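Section 4: Setting Up Your Evening Reflection

Welcome back, and well done for getting this far! By now you have your Bromuvmont journal, your login for the Koltmont audio library and (I hope) a cup of something nice beside you. The steps below get your evening practice going, and they take very little time once you've done them twice or so.

1. Pick a time you can keep. I like 9:15 p.m., after the dishes, but Umesh Uniyal, who wrote the original Baptista course, swears by late afternoon.

2. Open the journal to the first lined page and write down one question you truly don't know the answer to. Small is fine. "Why do I rush breakfast?" kept me busy for most of November!

3. Play the Trevudness track, the short version, and sit with your question until the bell. Let your shoulders drop, and if your mind wanders off to the grocery list, just let it come home again when it's ready.

4. Write for one page, around 300 words if your handwriting is like mine. Don't fix the spelling.

Note: The audio library keeps your place between sessions. If it goes back to the beginning, sign out, sign in again and choose Resume.
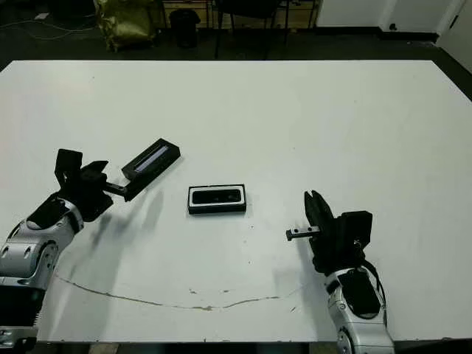 A black box with a white inner rim on a white tabletop.

5. Read your page back once, slowly, and underline any line that surprises you. Some nights there won't be one, and you can close the journal and go to bed with a clear conscience.

6. Copy the underlined line onto the inside back cover. We come back to these in Section 7, so please don't skip it (I did, my first time through, and had to go hunting).

Caution: This practice can stir up old feelings. If a question leaves you upset or unable to sleep, put it aside, choose a lighter one, and talk with someone you trust or with a counselor. Please don't do the long track while driving.

If you miss an evening, start again at step 2 the next night with the same question.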